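1/ ok quick thread on why the right arm was stuttering all week. short version: my planner, my fault

2/ I was replanning on every perception update. Every one. Pose for the target jitters a few mm, planner says oh new goal, throws out a perfectly good path, starts over. 40 replans in a single reach, per the log

3/ first try: low pass on the pose. Smoother but laggy, goal kept trailing. Reverted it Thursday

4/ what I have now: goal only updates if the pose moves more than 8 mm, and never once we're in the final approach. Plan time capped at 220 ms, otherwise keep the old path

5/ Rin Oshima pointed out the wire rack was in the collison scene as one solid box. So anything next to it = "in collision" = more replans. Split it into thin bars, way better
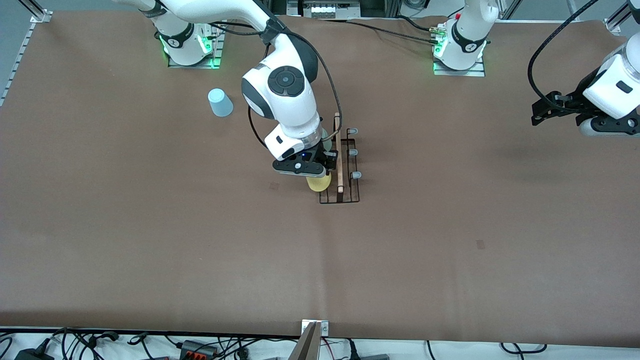 6/ still to do: left arm gets treated as a static obstacle even when its moving. Works as long as it hangs back on its own side. Not great

7/ also the gripper fingers block part of the target from the fixed camera once you're that close, so freezing the goal there was the right call anyway

8/ config is in the Clavton branch, file is planner_gates.yaml. Dont merge yet, the timeout is hardcoded in 7 places lol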